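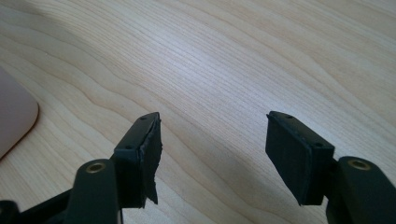
Hand-held gripper over a light wooden tabletop, fingers open. The padding on the left fingertip is torn along its inner edge.

Progress report: Ponden tabletop demonstrations
Prepared by Sotel for the Angelovski Fund
May 24, 2021

Summary

Collection of hand-guided demonstrations for the Ponden project continues. We have 869 accepted recordings from this period. The target in the work plan was higher, and the shortfall comes mostly from one task, described below. Spending is in line with the budget except for replacement parts. We are asking for one change to the plan, which is set out under Requests.

Work done

Collection started in March, after the tool was calibrated. A person holds the gripper, carries out a short household task at a table, and the tool records video and the opening of the fingers. A recording is accepted when the task is finished in one attempt, the fingers stay in view, and the position track has no gaps.

Four tasks were planned for the period: moving a small flat item to a marked spot, stacking, putting items into a bin, and turning an item over. The first three are on schedule. For each of them we have recordings from several operators and at different table heights, as agreed at the kickoff.

Turning an item over is behind. Operators need more practice with it, and thin items tend to slide out from between the pads. We rejected a large share of the early attempts because the operator had to let go and start again. A revised instruction sheet now asks them to bring the item to the table edge first. The acceptance rate has improved with the new sheet, but we do not have enough sessions to give a reliable number.

Equipment

The fingertip pads wear faster than we had allowed for. The padding usually goes first at the inner edge, where it drags on the table when someone picks up a flat item. Wear is also uneven. One pad can be ragged while the one across from it still has clean, straight edges. Up to now we have changed pads when an operator reported a problem, and that left the decision to whoever was holding the tool.

From this month the pads are checked at the start of every session and a close view is saved with the session notes. If padding is torn on either side, both pads are replaced before recording begins. We want the grip surface to be the same on both sides, so that a difference in how an item moves is not caused by the tool. Sessions already recorded with worn pads have been tagged. They stay in the set for now, and Brumier will train with and without them to see if it matters.

The finger arms and their brass inserts have given no trouble. One tool was out of use for 7 days while we waited for a cable. The other tool covered its sessions.

Recording conditions

Most of the recordings so far were made on pale wood. Strong grain helps the position tracking, which needs visible texture to follow. It works less well where light washes out the surface, and some of our lost tracks come from bright patches on the table. We have moved the lamps to the side and hung a thin curtain over the window in the main room.

Brumier has pointed out that a model trained mainly on one kind of surface may not do well on others. We agree. Two more tabletops, one dark and one with a plain cloth cover, are ready for use in the next period.

Data checks

Each recording is looked at once by a reviewer who was not the operator. In addition, a sample of 100 accepted recordings was reviewed a second time. The two reviews agreed in most cases. Where they did not, the question was nearly always whether a small correction near the end counted as a second attempt. The reviewer guide now says that a correction made without opening the fingers is acceptable.

File transfer to Brumier runs overnight. There was one failed transfer, which was repeated the next day with no loss.

Budget

Labor is on plan. Parts are over plan because of the pads. We have spent over $3,000 on spare pads and fittings and expect the cost to level off now that we order in larger lots. The difference has been covered from the travel line, which has not been used.

Requests

We ask the Fund to approve moving the remaining travel money to parts. We also ask to extend the turning task into the next period and to start the drawer task later than planned. The total number of recordings promised for the project would stay the same.

Next period

Complete the turning task.
Begin sessions on the dark tabletop and the cloth cover.
Receive first training results from Brumier, including the comparison on worn pads.
Train two new operators.
Write the drawer task instructions and send them to the Fund for comment before any recording starts.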